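Clotilde Gilbert
18th September

Spent the last few months moving a family archive from boxes to one hard drive. Posting what I learned in case anyone else is staring at a closet full of paper. 1/9

Final count is 2946 scans. Of those, 619 are letters, mostly my great-aunt's from her years in Hineck. The rest is photos, receipts and church bulletins. 2/9

Do the sorting before the scanning. I scanned the first 56 pages in the order they came out of the box and had to redo every file name in January. 3/9

File names: year, place, surname, number. If you don't know the year, write 0000 so those files sort to the top and you can find them later. 4/9

Photos at 600 dpi. Letters at 300 is fine unless the pencil is faint. Don't use the scanner's auto-crop. It ate the margins, and she wrote in the margins a lot. 5/9

Take out staples with a thin flat blade, never a staple puller. Paper clips too. Rust spreads to the next sheet. 6/9

The Huerta side of the family sent their own box halfway through. Different handwriting, same people, and three spellings of Stinasach. I kept each spelling as written and put the standard one in the notes column.

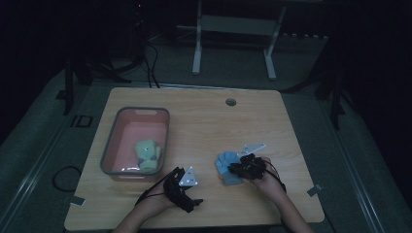

7/9

Backups: one drive at home, one at my cousin's, one paid online account. Check once a year that the files open. 8/9

Originals went into acid-free folders, flat, in the hall closet. Attic and basement are both bad for paper. Still have the Hidard postcards to do. 9/9

14 replies
37 shares
112 likes

More from Clotilde Gilbert
Reading old cursive when you were never taught it
What I keep in the notes column
Labeling slides without damaging the mounts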